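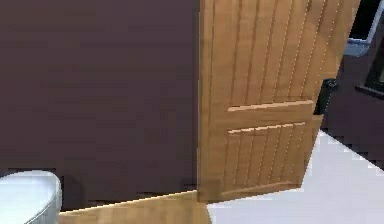 Should a small airport pay an airline to keep flying there? Only if the contract says what happens when the money stops.

Home News Fleets Airports Opinion Subscribe

Cerar is about to sign its third revenue guarantee with Humasia, and the terms have barely changed. The airport promises to cover any shortfall on the morning turboprop to Hullico. Humasia promises to fly it, mostly. It can drop the route on 65 days' notice, and it keeps whatever it has been paid up to that point.

I like the route and I use it. But a guarantee with no minimum schedule is a gift. Last winter the carrier flew 2,586 passengers out of Cerar and canceled enough mornings that regulars went back to driving.
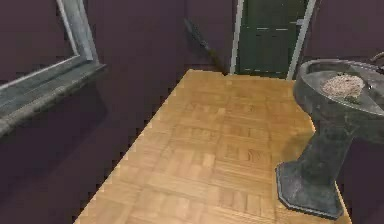 One reader wrote in April that the drive is 200 miles each way and that an unreliable flight still beats it. The same letter asked what a tougher contract would get us if Humasia simply walked away.

That is a fair worry. Airlines are short of pilots and small planes, and they can choose among towns. Still, Myung asked for a completion target two years ago and got one. Its airport pays per flight operated, with a bonus for leaving on time.

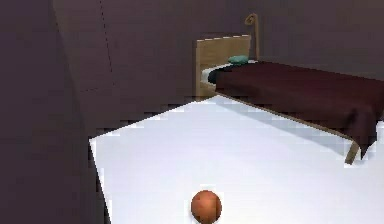
Terminal spending is the other half of this. Cerar wants a bigger waiting area, with seats for 300, before it has a second airline to fill them. Go in after the morning departure and the few people left look as small as that orange-brown ball on its wide white floor. I would spend the money on deicing equipment - that would save flights.
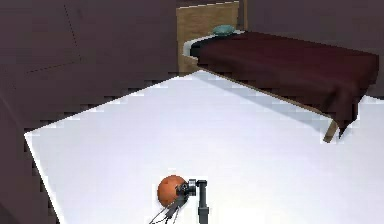 By Lorna Tavish

The board votes this summer. It should pay for each departure, ask for 180 days' notice, and publish the cancellation numbers every month. If Humasia says no to all of it, we should talk to other carriers before the current deal runs out.

Contact us | Copyright 2026 | Back to top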